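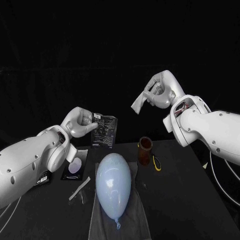
Ticket 466 – snack packets, tear strip comes away but bag stays shut
Opened by: Zihan Wan, Ostville
Status: open, waiting on supplier

Hi all, me again with the packets. I've been going through the second carton of the black Illero ones and I want to get everything in one place before I lose my notes, so sorry if this runs long.

Short version: you pull the strip at the top, the strip comes off in your fingers, and the packet is still sealed. Then you're standing there with a little piece of strip in one hand and a closed bag in the other, looking for scissors. I had 15 from the new carton and 5 of them did this. The old carton (the September delivery) had none that I can remember, but I wasn't keeping track back then, so don't hold me to it.

What I tried

First I figured it was me pulling too fast. Slowed right down, held the packet by the top corner and pinched the strip between finger and thumb. Same result on the next bad one. The strip wandered upward and ran out over the seal.

Then I tried starting from the other side. That was better! Two packets that wouldn't go from the left opened fine from the right, although one of them tore pretty crooked and I wouldn't want to hand it to a customer.

Warming them up – no difference. They'd been in the back room overnight and it gets chilly in there, so I left a few on the front counter until after lunch. Still hit and miss.

Dry hands, damp hands, the rubber thimble thing from the mail desk: no difference, except that the thimble makes you look silly.

What I haven't tried is the notch tool from Zeng. I know we have one somewhere. If it's in your drawer please bring it over, no questions asked.

Update, December 20, 2021

Called Presurbridge, who pack these for us. The guy on the phone was really nice and asked me to check whether the strip line sits above or below the heat seal. On the bad ones it's above, by 2 millimeters or so by my ruler. On the good ones it's below. So the tear is going exactly where it's been told to go, it's just been told wrong. He thinks one of their sealing bars got set too low after a roll change and he's going to look up the batch.

He wants three unopened ones and a couple of the failed ones mailed back, strips included. I've thrown out some of the strips already, oops. If you open any from now on, please drop the strip in the envelope taped to the shelf, even if the packet opened fine, and write the side you pulled from on the back of it.

For now

Use scissors and cut below the seal. Please don't use your teeth (you know who you are). The rest of the carton can stay where it is, I've put a sticky note on it. I'm leaving the ticket open until I hear about the batch – he said he'd email me and copy the front desk.

Zihan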